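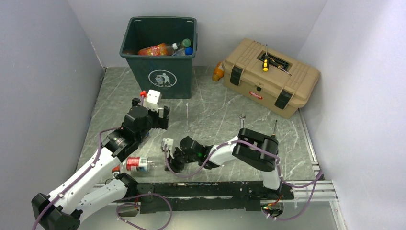
Skemden Film Club, minutes of the meeting held on 3rd February. I'm doing the minutes again, so apologies if you like them short! Nine of us made it, two sent word that they had colds, and we started late because the kettle took forever. Last month's minutes were agreed once I'd changed "the director's cut" to "the longer cut" (they are different things, as I was told at some length). Then a quick one before the films: drinks bottles. They go in the dark green bin with the little figure dropping litter on the front, caps and all, and please not under the seats. I found three down the back row after the last screening and kicked one of them right through the quiet ending.

The spring season. We've been going round in circles about Mrema since before Christmas, and I'm pleased to say we've finally settled it. We're showing all three parts, in the order they came out. I'd argued for story order, with the prequel first, and I lost, six to three. I still think I'm right, but I can see that the twist in part two goes a bit flat if you already know who the lighthouse keeper is. Part one goes on in the first week of March and the others follow a fortnight apart.

There was a lot of chat about part four, which may or may not be happening. Rimarcombe, who distribute the films, have only said that they'll have something to say "when the time is right". One of us had read that filming has already started, another had read that the script was thrown out, and I think it may have been the same website. We agreed not to put anything about it on the posters.

Money. We had £990 in the account at the last meeting and it's now £846, the difference being the new projector lamp and its postage. Hiring the three films will be £700 all in. That's most of what we've got and I did go a bit pale, but door money from part one should come in before the summer bookings need paying. Agreed with one against.

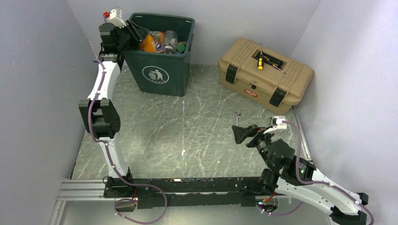 On door money, we talked about whether to put the price up and decided to leave it alone until the autumn. Members still get in free with one guest. Somebody asked if the guest has to be the same person each time – no, bring whoever you like, just not all of them at once.

Prallville Picture House have asked if we'd like to do a joint night with them, a silent film with live piano. Everyone was keen apart from the parking. They'd want to choose the film, and last time they chose it ran for nearly four hours with no interval, so I'm to write back and say yes please, and could it be a comedy.

Posters: the yellow one won. The title needs to be bigger and the moon needs to go.

Any other business. The subtitles on our last film were too low for anyone sitting behind a tall person. We'll try raising the screen a touch before part one, and I've said I'll come early and bring the stepladder.

Next meeting is after part one, same room, and I'll bring biscuits.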